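Re: [stekness-list] Fluorescent tubes vs. LED retrofits in the reading hall

On the list this morning, a member wrote:

> We are down to our last box of tubes and the supplier wants us to order
> 20 more or switch to LED. Has anyone here made the switch? My worry is
> the color. Our members do close work (mending, bookbinding) and the
> cheap LEDs we tried in the hallway made everyone look seasick.

Oh, I'm so glad this came up! We went through the same thing at Zisby last March and I could talk about it all day.

First, don't judge LED by your hallway. The early ones we had were awful too. We ended up with the Fletura retrofit tubes in the warmer white, and the bookbinders love them - thread colors look right again, and you can tell navy from black without walking to the window. Our bill came to 2,421 for the big room, fittings and labor included. Thygesen quoted us 2,000 flat, but that left out taking away the old ballasts, so read the small print.

Second, ask which kind of retrofit you're getting. Some work with the old ballast and some need it bypassed. Have an electrician look before you order anything.

Layout matters even more than the tube, I think. Long tubes are wonderful for spreading light over a big open room, and I'd keep that shape whatever you put in it. A white ceiling with the beams left showing, and long tubes up there like these, is the kind of room I mean. If your tables can move, try them in a few spots before you pay for more fittings - we shifted ours and canceled half the desk lamps! 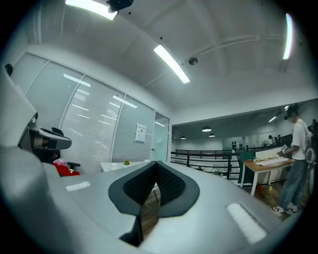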